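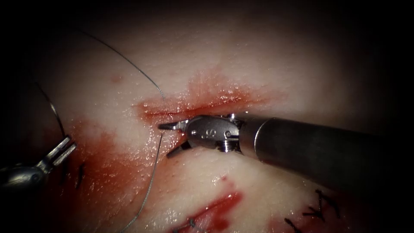 ## Suturing on tissue pads: rules for robotic bench work

**Which practice does this page cover?**
Jurčo rule set, bench suturing only. Questions go to Iara Espinoza.

**May I leave the jaws open near a wound?**
Yes, while both instruments are in view and under control. Do not close on tissue to test grip.

**How is the needle held?**
In the jaw tips, point clear of the pad until the entry site is chosen. If the angle is wrong, back off and regrasp. Do not correct it by dragging the point across the surface.

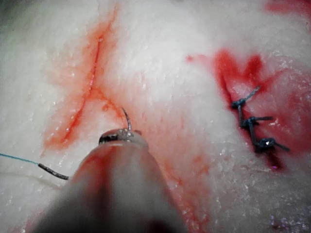 The same rule applies when moving from a closed wound to an open one. Keep the trailing thread out of the jaws before each pass.

**What counts as a finished stitch?**
Edges together, knot tied, tails trimmed. A gap below the last knot is logged as open.

**Can a pad be reused?**
Yes, if there is uncut surface left for the new incision. Old stitches stay in.

**How long are logs kept?**
100 days on the Olevach server. Runs flagged for review, such as 2742, are kept until released.

Last revised 2023-10-03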